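Hand gripper build – checks before each session, with comments

1. Screws at the finger joints. Snug, no more. Ming-te Tse, who shares the workshop, likes them tighter than I do, and we have agreed to differ.
2. Finger travel. Open and close 10 times and listen for clicking.
3. Reach. Start with the arm resting at the table edge. 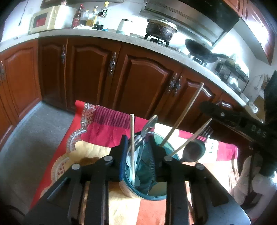
Padding is the part I fuss over most, and I hope you'll forgive a long comment on it. Press a thumbnail along the full length and feel for a lifting corner. The dark blue strip on the left finger sits right up against the side of the utensil holder, so any loose edge would catch there first. Wipe it with a barely damp cloth and let it air for almost 40 minutes – I know, I'm impatient too.

4. Glass. Run a finger round the rim for chips before anything grips it.

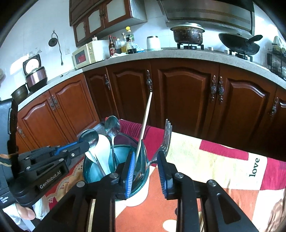 Cotis, May

Both pads passed, and I was pleased as could be! With the fingers pointed at the cup they face each other with a gap between, and the ridges are the thing to look at if you're checking for wear. Please keep to metal spoons and forks at first and leave the china for later.

5. Pivots. One drop of oil, wiped off again.
6. Log the session number (we're up to 1371) and initial it.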